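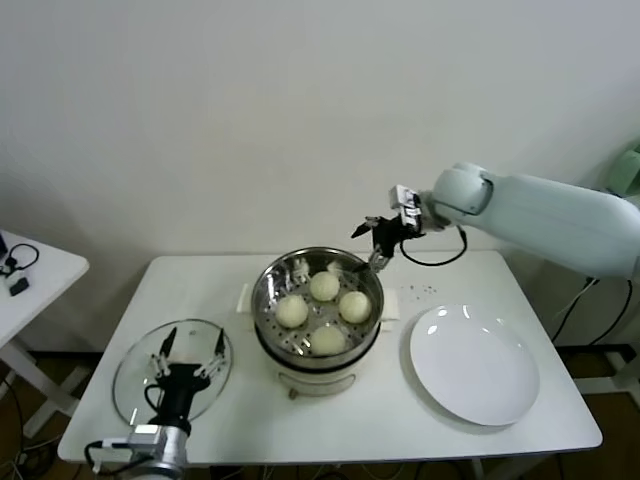
Do I really need paper under every bun?
Ludmila Tóth
The booklet with my Nustik steamer says to line the tray every time. Sounds like a way to sell liners to me. Does the bare steel really grab the dough?

Ruairi Baxter
I'd take the booklet with a pinch of salt. A wipe of oil on the steel does fine for me, and I leave gaps.
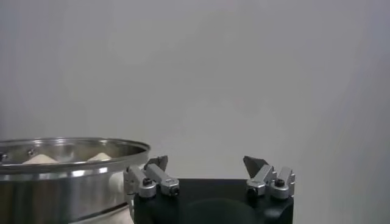
Two buns over the steel rim

They grow more than any recipe admits – four is plenty in a small tray. I don't buy the "never lift the lid" rule either.

Irina Zamfir
Oil is fine until you forget it once. I use paper, but it sheds bits, so don't expect a clean tray.
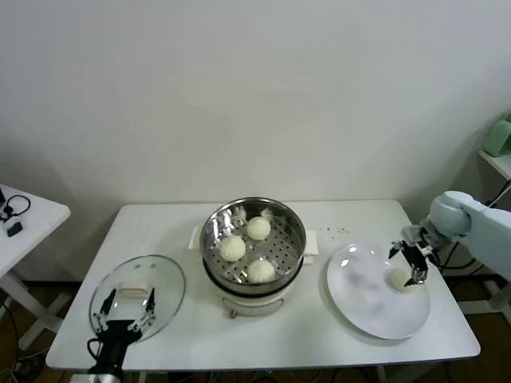

Three in the tray, one on the plate, lid off to the left

Wait a few minutes before you pull them.

Evander Mackay
just use cabbage leaves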